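Kodora: second progress report to the Grindetti Games Fund

Prepared by Heloísa Miranda, studio lead, Tolentino
25/06/2020

Dear all at the fund,

First of all, thank you for your patience with the date of this report, and for the kind messages that came after the last one. It has been a strange spring to be making a game in, with the whole team working from spare rooms and kitchen tables, but we are in good heart and there is a fair amount to tell you. I've tried to keep to the headings you sent over, though as usual I have wandered a little in places.
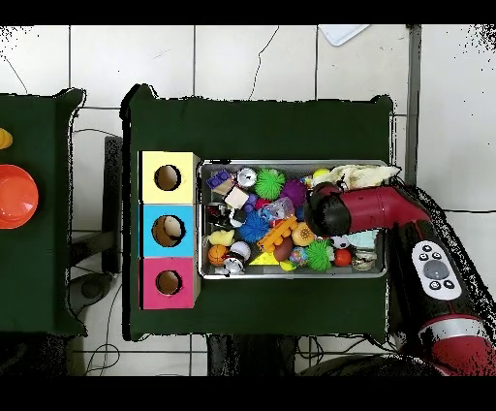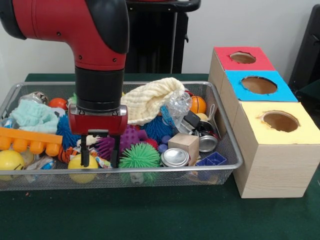
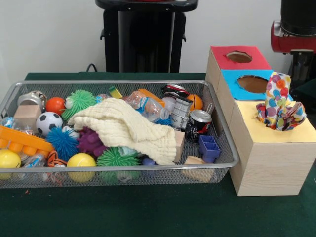

Toys and coloured boxes on the green table.

Where the game stands

For anyone at the fund who has joined since our first report, Kodora is a co-operative puzzle game for two players, set in a harbour town that is slowly being emptied ahead of a flood. One player steers the ferry and the other works on the quay, and neither of them ever sees the whole of the town at once. It is meant to be played by people who like talking to each other, and we have been pleased (and a bit relieved!) to find that it still gets people talking when they are on the far ends of a phone line.

When I last wrote we had the first district working from start to finish, with placeholder sound and some very rough water. Since then we have finished the second district, the Ropewalk, and the third, which we are calling Lower Market, can be played through but is still bare in places. The water is much better. It now rises properly through the streets as the chapter goes on, and the ferry can go down lanes that were dry at the beginning, which was the idea the whole game was sold on and which I confess I had begun to worry about in February.

The change of engine version that I warned you about took longer than planned. We lost most of three weeks to it, chiefly in the save system, where old saves would load with the ferry moored inside a church. That has been put right, and we have agreed among ourselves that there will be no more engine updates before release unless something is truly broken.

Online play

This was the part of the application your panel asked the most questions about, so I shall go into it at some length. We had always planned to offer both shared-screen and online play, with the shared screen coming first. In March it became plain that the order would have to be swapped, as hardly anyone could sit on a sofa with a friend, and our own testers certainly couldn't. We brought the online work forward and engaged Drakov, a small networking firm that had been recommended to us, to build the connection and invitation system.

They have been a pleasure to work with. The first working build arrived in the middle of May, and two players can now join each other with a short code, drop out, and come back to the same point in the chapter. The ferry still stutters when one player's connection is poor, and it is at its worst in the narrow lanes, where a small jump can put you through a wall. Drakov have a fix in mind that involves letting the ferry player's machine have the final word on where the ferry is, and we expect to be trying it out by the time you read this.

The cost of bringing this forward has been met from the travel and events line, which we weren't going to be able to spend anyway. I wrote to you about this in April and you were good enough to agree to it by return, for which many thanks again.

Playtesting

We opened a closed test at the end of May and had 285 people sign up, which was a good many more than we had expected from one post on our mailing list. We sent codes out in batches so that we could read what came back properly before the next lot went in. The comments have been generous and very useful. I won't copy them all out, but the main points were these.

People like the two voices of the harbour master and his sister very much, and want more of them. They found the opening chapter slow, especially the part with the mooring ropes, and several pairs gave up there before the water had even begun to rise. We have cut that section down to a couple of minutes and moved the first flood bell forward. The text was too small on a television, and a number of colour-blind players couldn't tell the signal flags apart. Each flag now carries its own pattern as well as its colour, and there is a larger text setting in the menu. I am a little ashamed that we had to be told about the flags.

One pair finished all the chapters we had given them in a single evening and then wrote to ask whether they could swap places and do the lot again. You can't do that neatly at the moment, because the game remembers who is who. We'd like to allow it, and it isn't a big job.

Sound and music

The score is further along than anything else in the project. The recording session we had booked for April was called off, of course, and the players recorded their parts separately at home instead. It took a good deal of patient editing to get them sounding as though they were in one room, but the accordion pieces for the Ropewalk are lovely and I have been humming them for weeks. There are 18 finished pieces in the game now, and a handful still to come for the last district and the credits.

Team and working arrangements

There are five of us full time, the same as at the last report. We brought in a second level designer on a short contract to help with Lower Market and would like to keep her on through the summer if the budget stretches. Everyone is working from home and we have a call each morning, which started as something of a chore and has become the part of the day when most of the good ideas turn up. We gave everyone an extra week's leave in May and I think it did more for the game than the week's work would have done.

Money

The full figures are in the spreadsheet attached to the covering email. In short, we are within the overall budget. Wages are as forecast, contractor costs are over, and travel and equipment are both under. We haven't touched the contingency. The one line I would ask you to look at is translation, where the quotes have come in higher than those we used in the application, mainly on account of the extra lines written for the harbour master. We may have to launch in fewer languages and add the rest afterwards, and I'd welcome a word with you before we settle it.

What comes next

In July we mean to finish Lower Market, bring in the ferry fix and run a second closed test, this time with the shared screen included for households who can play together. After that comes the last district, the Lighthouse Steps, which is designed on paper and partly blocked out. It is the shortest in the game but it is the one where both players finally stand in the same place, and we want to give it the time it needs.

The release window hasn't changed, although there is less slack in it than there was. If anything is going to slip it will be the console version, where we are still waiting for development kits that were held up in the post. The computer version does not depend on them.

A build with the first three districts will be with you early next week, along with two codes so that you can play it as it is meant to be played. Please do tell us where you get stuck. The crane puzzle in Lower Market is known to be too hard, and we are working on it.

With warm wishes and many thanks from all of us,
Heloísa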